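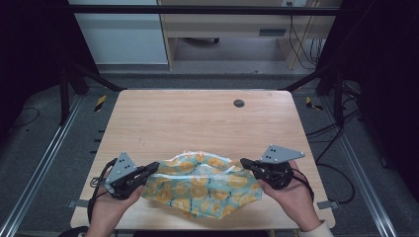 Why demonstrate with hand-held grippers when the robot could be driven by remote control? With the tool in your own hand you feel the cloth pull, so you move at a normal pace and make fewer clumsy grabs.

4.2 Showing the task by hand

I'd love to say I had planned it that way from the start, but I hadn't. My first demonstrations for Dallow were all done through Skirkard, our remote control setup, where you sit at a desk with two hand controllers and watch the arms on a screen. It works well for blocks and cups. For cloth it was miserable! I would close the jaws on what looked like an edge, lift, and find that I had pinched two layers, or none at all (thin fabric lying flat is very hard to judge from a screen). After 40 folds done like this I was slower than when I started, mostly from being fed up.

So I switched to holding the grippers myself. Each hand squeezes a pistol-style grip, the jaws close, and the jaws have the same shape as the ones on the robot. That last part matters more than I expected when I wrote the plan for this study. If the person can pinch a hem with those jaws, then the hem can be pinched with those jaws, and I can stop wondering whether the hardware is to blame when the robot misses it.

Every demonstration begins with the cloth dropped on the table in a heap. I don't tidy it first. The person finds a corner, takes it in one gripper, finds a second corner with the other, pulls the cloth open between the two, and lays it down. Then comes the fold. People are free to choose which corner to go for, and they do choose differently, which gave me some grief in training (see 4.4) but which I would keep. A policy that has only ever seen the left corner taken first gets badly stuck when the left corner is underneath.

The close-up view is the one I look at most when I check a recording. From up high you see the whole heap and the general plan of attack, but the pinch itself is small and the tool tends to block it. From the gripper you get the jaws and whatever is between them.
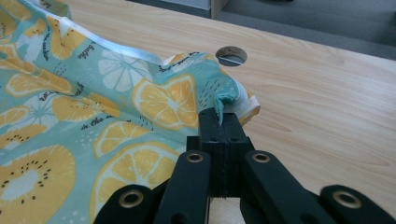 Figure 5. View from a hand-held gripper, jaws closed on the corner of a printed cloth.

A grasp like the one in Figure 5 is what I call a corner pinch: the jaws hold a small gathered bit right at the corner, and the trim is easy to make out against the print. I labeled grasps as corner, edge or middle, going through the gripper views by hand, and yes, it took a whole week in June. Middle grasps stay in the training set as long as the person let go and tried again. I dropped them when the person just carried on and dragged the heap about.

The full set has 276 demonstrations from 12 people, recorded on one table in the Stevens building. Sessions ran up to 16 minutes, and then I made everyone take a break, myself included, because squeezing a trigger over and over is harder on the thumb joint than you'd think. None of them got any coaching beyond a practice fold with a dish towel.

Getting from hand to robot is where the trouble starts. A person leans in, swings an elbow out, turns a wrist much further than our arms like to turn. I replay each recorded path on a model of Plutus, our two-armed robot, and throw out the ones where a joint would hit its limit. I also slow the fast parts down. I tried asking people to move "like the robot" for a while and it was a bad idea, they all went stiff and the pinches got worse, so those recordings aren't used anywhere in this paper.

I kept the Skirkard recordings as the comparison set for Section 5, where both sets are cut to the same length before training.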